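Drerstead Short Animation Festival Opens Entries, Adds Category for First Films

The Drerstead Short Animation Festival has opened entries for its next edition and will add a category for filmmakers who have never had work shown at a festival. Entries are being taken through the end of March.

The festival runs for five days each fall at the Doherty, the former dance hall on the river side of downtown Drerstead that was converted to a cinema in the 1980s. The main auditorium has 400 seats. A smaller room upstairs will again be used for daytime programs and for talks.

Last year the festival received 1297 films, its highest total so far. Of those, 84 were chosen for the public program. Organizers said that nearly 761 of the entries came from people who described themselves on the form as students or recent graduates, and that this figure was the main reason for adding the new category.

Under the new rules, a film can be entered as a first film if its director has not had a completed short screened at any festival, in or out of competition. School screenings and online releases do not count against an entrant. A film made by two or more directors qualifies only if all of them meet the rule.

First films may run up to eight minutes, including credits. The limit in the main short film competition stays at 15 minutes. A director may enter one film in each category but may not enter the same film in both.

All forms of animation are accepted, including drawn, cut-out, puppet, clay and computer-made work. Films that mix animation with live footage are eligible if more than half the running time is animated. Music videos are eligible as well. Advertising, trailers and work made to order for a company are not.

Entrants must send a viewing copy with English subtitles if there is any dialogue in another language. Films that are chosen will be shown from a digital cinema file, and the festival will make that file at no charge for directors in the first film category who do not have the means to make one. Requests for this help should be marked on the entry form — they will not be taken after selection letters go out.

There is no fee for first films. The fee for the main competition is unchanged from last year, and entrants who pay it will receive a pass for the daytime programs whether or not their film is chosen.

The Ekavell workshop, a small puppet and stop-motion studio based in the old cannery district, will sponsor the prize for best first film. The winner will receive six weeks of studio space with the use of lights, a camera stand and a set-building bench. Travel to Drerstead is not covered, but the workshop will provide a room for the length of the stay. The space must be used within a year of the award, and the winner is expected to show work in progress at the following festival.

Two other prizes in the category, for sound and for design, will be decided by the same jury. The audience award will be open to first films and main competition films alike, with ballots collected at the door after each evening program.

Selection will be made in two rounds. Each film will be watched in full by at least two viewers in the first round, and films on which the viewers disagree will go to a third. A shorter list then goes to the programming group, which meets in early summer. Directors will be told the result by email in July. The festival does not send out comments on films that are not chosen. 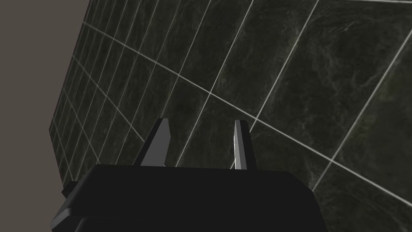 Computer-made work will have a program of its own on the second evening, under the title Boltum. The program was first tried two years ago as a late show and has been moved to 7 p.m. It is meant for films in which the modeling and lighting are a large part of the interest. Directors do not apply to Boltum separately. Films will be picked for it from both categories, and being shown there does not affect a film's place in the competition. A talk on rendering for very small teams will follow in the upstairs room, free to anyone with a ticket for the program.

The daytime schedule will include two programs for children, a set of older shorts from the festival's own collection, and an afternoon of works in progress. Directors who want to present unfinished work should send a one-page outline and no more than three minutes of footage. The deadline for that afternoon is later than the one for the competition, and details will be posted in the spring.

The festival is also changing how it handles tickets. In past years passes were sold first and single tickets were released only on the morning of each show, which led to long lines outside the Doherty and to empty seats in some evening programs. This year a third of the seats for every program will be held for single tickets and put on sale two weeks ahead. Pass holders will need to reserve a seat for the evening shows — the daytime programs will remain first come, first served.

The upstairs room can be reached by the elevator near the side entrance. Captions will be shown on all films with dialogue in the main competition, and the organizers said they hope to extend this to the first film category if entrants can supply a text of the dialogue with their files.

Entry forms and the full rules are available on the festival website and on paper at the Doherty box office, which is open from noon to 6 p.m. Questions about whether a film qualifies as a first film should be sent in before the form is filed. Entries cannot be moved from one category to the other once they have been received.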